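Foltum two-arm bench cell

Home > Assembly > Small parts handling

Foltum is a bench-sized cell with two arms for small metal parts: studs, bolts, spacers, anything a person would pick up between finger and thumb. It was developed at Zedometti with the people who had been doing that job by hand, and it shows.

Our first long trial was at Casholm, in the fittings room, where Liv Söderlund's team handles up to 3000 parts a shift. Pick up, turn, look, pass over, put down. The wrists go first, then the patience! Foltum has taken over the passing and holding, and the team has kept the parts of the job they were always best at – deciding what counts as a good thread, spotting a bad batch early, sorting out the odd ones.

What changes for the people at the bench

The biggest change is the pace of the day. Anqi Tan used to spend whole mornings on one tray and now looks after 2 cells, sets up new parts and still has time to walk over to the machine shop and talk about burrs with whoever made them. She wrote the setup cards herself, and we liked them so much that they ship with every cell.

Setting up a new part takes no code. You guide the arms to the grip by hand, save it, and give it a name. Kjell Hovland had avoided every computer in the building for years and saved his first grip before the coffee break (he has 191 of them now, all named after fish).

There is a learning curve with short parts, where the fingers come very close together. Expect to spend the first week on this and keep the speed low while you do.

Shown at work: small metal parts on the teal cloth setting
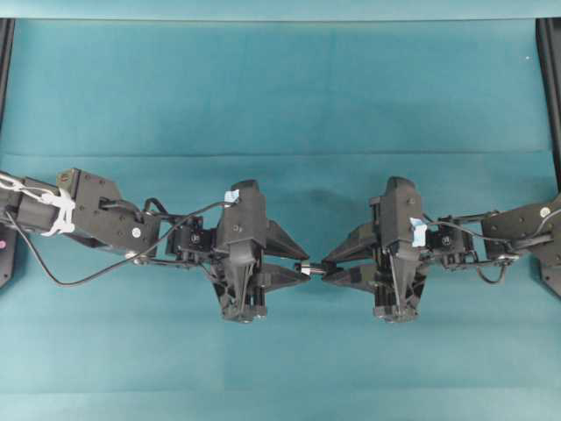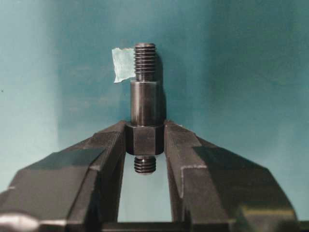
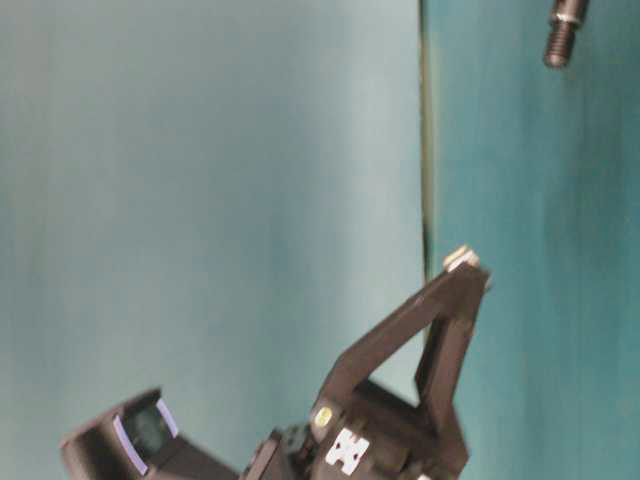 What you get

Two arms on a shared frame
Grippers with pointed fingers
Setup cards, printed and wipeable
Chien, our grip library, with 3 seats
Two days of training at your own bench

Good to know before you order

The cell wants a steady bench and even light. A window behind it will give you trouble in July, so plan for a blind.

Please bring the people who do the work now into the first meeting. Edvin Åberg runs our training days and will ask for them by name, and the setups that come out of those talks are far better for it.

Spare fingers are ordered in pairs. Orders in by noon on Friday go out the same day.

Questions about parts and sizes: Wenche Rustad, customer desk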